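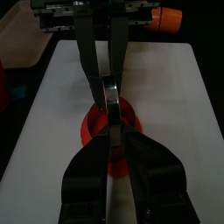
One reader wrote to us in November that red cups should always stand on something white, and that on her mother's brown table they looked "like they were waiting for somebody to take them away." She asked if we could have more red in the gallery and fewer of the gray and cream pieces. We read this letter several times, and we agree with her about the red.

Color on the Table: the Red Page
By the Foria gallery editor, January 2021
2 comments | 32 shares

Welcome to the red page of the Foria gallery. Foria is our small project about everyday colored things for the table, and we have kept it going from Pollau for 3 years. Each color has its own page, and each page grows slowly. The blue page is long already. The red page is young, so the introduction is a little longer than the pictures, please excuse us.

Red on white
A red piece in the shape of a cup, on a white table top. The shiny strip of metal is silver-gray, with the brightest light near its top.

Notes for the red page

We like a white table for the red things. On wood, red becomes warmer and a little brown, and two different reds can look almost the same. On white you see immediately which one goes to orange and which one goes to pink. If you want to compare at home and you have no white table, a clean bed sheet is good enough, but please iron it first.

The light is the second question. Our readers often ask why the same cup has one color in the morning and another color after dinner. Kitchen lamps are usually yellow, and yellow light makes a red cup look more like a tomato. By the window, on a cloudy day, the same cup is closer to a cherry. We prefer the cloudy day. When the sun is strong, the white surface becomes too bright and the eye gets tired.

About metal near red things, we had a long discussion. Some of our readers put a steel spoon beside each cup and they find it very elegant. Others say that the metal takes all the attention. Our opinion is in the middle: one piece of metal is pleasant, and a full set of cutlery is too much. Polished metal also picks up the color of its neighbors, so a spoon can have a pink line on it when you put it near a red bowl. This is nice to see at breakfast.

Cups, mugs and beakers

In our lists we use "cup" in a wide sense. A beaker without a handle is a cup for us, and an egg cup too. The shop Hitano, where many of our readers buy, keeps mugs in a separate section, and this has made confusion in the letters. If you search there for a red cup and find nothing, please look also under mugs and under children's tableware.

The old Poirier catalog is different again. It has 2,956 entries, and the cups are sorted by height and not by color, so one must read it with patience. We have marked the red ones in our own copy with a pencil. The list is still not ready to share, because in the older part the color is given only with a letter, and R can be red or rose.

Care of red pieces

Red glaze and red plastic both show fine scratches more than white does. Wash them with a soft sponge and do not use powder. When you stack them, lay a paper napkin between one and the next. For a red plastic cup, keep it away from the window shelf in summer. The side to the sun becomes pale after about 2 seasons, and we know no method to bring the color back.

Tea leaves a brown ring also on red, only you notice it later. Baking soda with a little water takes it off. Rub slowly, and rinse well.

For the next addition

We are looking for red things with a simple form and without printed words: bowls, egg cups, small jugs, lids. Old pieces are welcome, also with a chip on the edge. Write a line or two about where the piece stands in your home and what you use it for. It is not necessary to know the maker. If you know it, tell us, and tell us also if you only think so.

The green page will open after this one. We have already many letters about green, most of them about salad bowls.

32 shares | 2 comments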